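Review: Trorner two-finger adaptive gripper, after 500 hours
Posted 1/8/20 in Hardware Reviews
14 comments | 37 shares

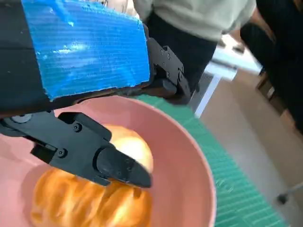 Force limiting and the fault

The Trorner is a two-finger electric gripper with linkage fingers, sold for light pick-and-place work. Ours was bought through Workgate and fitted to a bench arm for food handling trials. The work is simple on paper: find a bread roll in a bowl, close on it, lift it and put it down on a tray without marking the crust. A round bowl makes this harder than it sounds. The fingers have to come in over the rim at an angle, and a fingertip that lands on top of the roll instead of beside it will press down until something tells it to stop.

In our unit, nothing did. After 500 hours of running, the gripper began to ignore its contact threshold on the first close after an idle period. The controller showed a normal status, no error code was raised, and the finger went on driving at the full current set for the program. The first sign was a row of flattened rolls. The second was a split bowl.

Finding the cause

We logged motor current at the controller and ran the same pick in blocks of 10, with a rest between blocks. The fault showed up on the first pick of a block and never on the later ones. Changing the approach height made no difference. Changing the power supply made no difference either.

The cause was the zero reading. The Trorner takes a fresh current baseline when it wakes from idle, and it takes it while the fingers are already moving if a close command is waiting. The baseline then includes the moving load, and every reading after that is too low. The threshold is still being checked, but against a bad number. A dummy open command sent before the first close clears it. Prisley, who make the controller board we use, confirmed that their side passes the threshold through unchanged, and our logs agree.

This is a safety matter as well as a bread matter. The manual describes the contact threshold as protection against pinching. It should not be relied on for that. We now keep the arm's own force limit set low and treat the gripper as having no limit at all. Hands stay out of the bowl while the drive is enabled, including when the status light says idle.

Mechanical condition

Apart from the fault, the hardware has held up. The finger joints have little play and the fingertips show no cracks. One bracket bolt backed out at 3000 cycles and was refitted with thread locker. We check the bracket bolts weekly. Grooves near the base of the fingertips collect crumbs and need a stiff brush - a cloth does not reach them.

Tapered tips suit narrow parts better than baked goods. On a soft roll the contact patch is small, so even a correct threshold leaves a dent at higher settings. The wider Negash pads fit the same mount and gave fewer marks, but they touch the rim in a small bowl.

Support

The fault report went in with logs attached. The first reply suggested a factory reset, which had already been tried and was noted in the report. The second came with a beta firmware that delays the close command until the baseline is done. We ran 4000 picks on it with no repeat. It adds a short pause after each wake, and there is no date yet for a general release.

Verdict

Good linkage, poor firmware. Buyers with the current release should send the dummy open command and set a separate force limit on the arm. We would not use this gripper near people until the fix is in the shipped version. The wake behavior is not mentioned anywhere in the manual, and it needs to be.

Related reviews
Negash wide finger pads: fit and wear
Prisley controller board, second revision
Workgate bench arm mount
Thread lockers for small fasteners compared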